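Fuscombe cell (simulated)

The Fuscombe cell is a rendered practice cell for a two-finger gripper, kept by the Skotent group and used mostly for reach and grasp work on small fixtures. Also called "the Fuscombe box" in older notes.
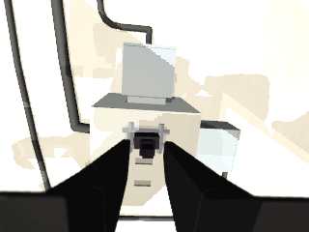
First put together in January by Donal Dunne, reworked several times after. The version in general use is dated May 15, 2018. Earlier versions still load but the contact settings are different and results shouldn't be compared.

Layout

The main fixture is a cream box-shaped appliance with a flat front and a dark gray top slab. Light gray panel standing at the back of the slab, leaning back a little. Black spout high on the front face, held in a light gray bracket. Two short slots below it. A small pale cube sits off to the right and slightly behind, on a short post. Dark pipes run through the left and upper part of the cell.

The gripper is a pair of black fingers with blunt tips. In the usual start pose they are open, one on either side of the spout as seen from the wrist view.

Setup

Load the cell with the arm parked, then the fixture, then the pipes. Loading the pipes first works but the collision shapes get built twice and the whole thing runs slow until a restart.

Finger zero is set before anything else. Close on nothing, read the gap, enter it as the offset, open again. The offset is stored per user, not per cell, wich has caught out most new people at least once.

Next the wrist view. Line up on the bracket, not on the edges of the box. The two vertical posts of the bracket make a better reference than the front face, which is pale and evenly lit and gives the edge finder very little. Lower slot can be used as a second check.

Approach speed is stored as a dial setting: 13 for the long move in, 2 for the last stretch before contact. Both were picked by Dunne and have stayed put through every version.

Upkeep

The cell has no parts to wear out but it does drift, mainly after physics updates. Standard check is a run of 43 approaches from the start pose with the fingers left open. Any touch on the bracket counts as a fail and the finger zero is redone. If it fails again, reload the fixture from the clean copy and do not edit the one in place.

Pipes are fixed and should stay fixed. Someone set them to movable in the Khaemba branch and the arm would push the horizontal run out of the way on its way in, so every path looked fine. Took a while to find. Branch was dropped.

The background is low detail, flat patches of beige on near white. Left as is. Swapping in a detailed one changes the exposure and the view has to be lined up again from scratch.

Known faults

Fingers sink into the spout housing. Contact margin too small, or the step size was raised. Put the step size back first.

Cube drops at load. Post loaded after the cube. Fixed in the current version, still turns up in old saves.

Error 13. Missing offset file. Redo finger zero, save, reload.

Panel flickers along the base strip. Display only, no effect on contact, can be ignored.

Related cells

Zestside uses the same gripper files with a different fixture and no pipes. Offsets carry over between the two, approach settings dont.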